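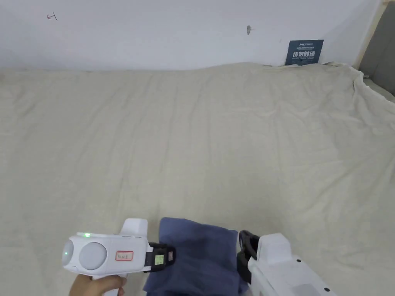

Cream sheet on the large surface, far edge still rumpled against the wall. Navy cloth at the front.

4th March – bedding trial, Iltbridge room

Second pass on the cream sheet. Same surface as in November, same wall side. Laid it loosely and left it alone before starting, as agreed with Muireann Coughlan, so that the starting condition is closer to what people get at home.

Condition at start of smoothing: shallow creases, mostly diagonal and lengthwise. Raised fold along the wall. Excess on the right, bunched and hanging over the edge. I had centered the sheet by eye from the front and the overhang still ended up on that side. Next time set the right edge first and let the slack go left, where there is room to stand and pull.

Wall fold is the slow part. Pulling from the front takes out the lengthwise creases and does very little for the fold, which just shifts along. Two things tried:

a) flat hand from the middle toward the wall, then tuck. Leaves a ridge short of the wall.
b) lift the far edge clear, drop it, then pull forward. Better. Needs a long reach, and the diagonal creases come back near the right corner.

Going with b) as the written method. Mind the small gray hook on the wall when lifting the far edge. The navy sign further right says 请勿触碰 and stays where it is, so keep the lift low on that side. There is also a dark red pen mark on the wall, upper left. Not in my November notes. Did not try to clean it.

Navy cloth: folded on the sheet itself, no separate board. The sheet moves under the cloth whenever the cloth is dragged, so every fold adds a crease below it. Lift and place, no dragging. Contrast against the cream is good and the folded edges are easy to find. Fold lines do not hold well after the second fold; pressing along the crease with the flat of the hand helped a little.

Log numbers: sheet pass filed under 1658, cloth folding under 2702. The Khalaf sheet has its own page – do not merge the two, the hems are different.

To do:
– repeat b) with the right edge set first
– try the Fliment cover under the sheet to stop it sliding
– ask Muireann whether the Herero set is back from washing
– shorten the method text, currently over 200 words and no one will read it standing up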